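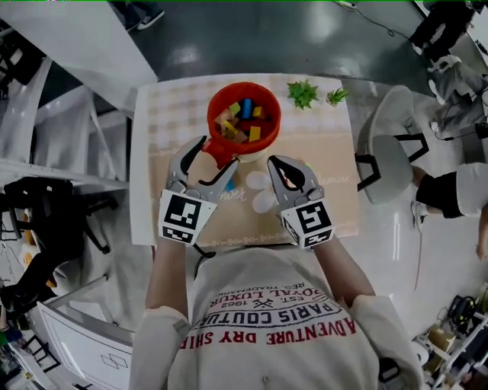 A red-orange bowl with a handle, on a small table under a beige and white cloth.

Put the cloth back on the kitchen table

When I moved into my apartment in Kostau, the table in the kitchen was bare. I kept it bare for two winters because I thought a tablecloth was something for grandparents and holidays. I now think I was wrong, and I think most people with small kitchens are wrong about it too.

The usual case against a cloth is laundry. It picks up crumbs and coffee, and then you have to wash it. That is true. Mine goes in with the dish towels and takes no extra load. A bare table also has to be cleaned, and it has to be cleaned after every meal, with a damp rag that is rarely as fresh as it should be. I don't miss that rag.

The second complaint is that cloths slip. Cheap thin ones do. I bought one of those at the Fillov market and it slid whenever anybody leaned on it. The heavier cotton I use now stays where I put it, unless I pull on it getting up.

Then there is the matter of taste. People will spend months choosing a lamp and then say a checked cloth is fussy. I like checks. I like them next to plain tan, and I don't mind some white lettering or a few petals printed on top. A kitchen table is a working surface, and it gets looked at more than any picture on the wall. A bit of pattern also hides a stain until wash day.

What a cloth does best is make you use fewer things. On a small one, a single bowl with a handle looks like enough. I have a friend in Zikinholm who sets out a charger, a plate, a smaller plate and a bowl for soup, and by the time the bread comes there is nowhere to put it. With a handle you can pull the bowl toward you or pass it across, and you can carry it back to the sink in one hand.

I would also argue for color in the bowl and quiet in the cloth. Red or orange on beige works at breakfast and at night under a weak bulb. White dishes on a pale cloth look like a waiting room to me — others may disagree.

My rental in Sauerland last March had a glass table with 21 coasters stacked in a drawer beside it. Every cup made a noise. By the third morning I had spread a bath towel over one end, and I ate there for the rest of the week.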